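Two Arms, One Tray and a Very Patient Afternoon

By Ghazal Naseri

The first thing I learned at the Drustimora open day is that you can lose a whole afternoon watching a robot pick things up. I had planned to see all 7 stations. I made it to three, and I'd do it the same way again!

The one that held me was the smallest, a red-walled booth you look down into, like peering over the side of a playpen. Arnar Ravn runs it, and he was happy to let visitors lean in and stay as long as they liked. He calls the setup Stiseck, after the street where he built the first version.

"People walk in expecting something huge," he told me. "Then they see two arms fussing over a tray and they go quiet." 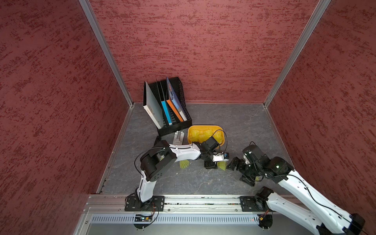
The left arm holds a yellow spiky piece in front of the tray at the Stiseck booth.

I went quiet too. Soft, prickly shapes are hard for a gripper, Ravn explained, and they never sit the same way twice. A wooden block is easy by comparison. His log for the project lists 1,893 tries, and he talks about the bad ones with real affection (a piece once ended up in his coffee).

What surprised me was how close the arms work to each other. They share a single rail, and much of Ravn's effort has gone into teaching them to keep out of each other's way. A run can take up to 2 minutes. The kids beside me cheered for every grab, clean or clumsy, and a retired machinist wanted to know all about the joints.

Ravn plans to show a faster version in May. I've already asked to come back, and this time I'll try to get to the other four stations.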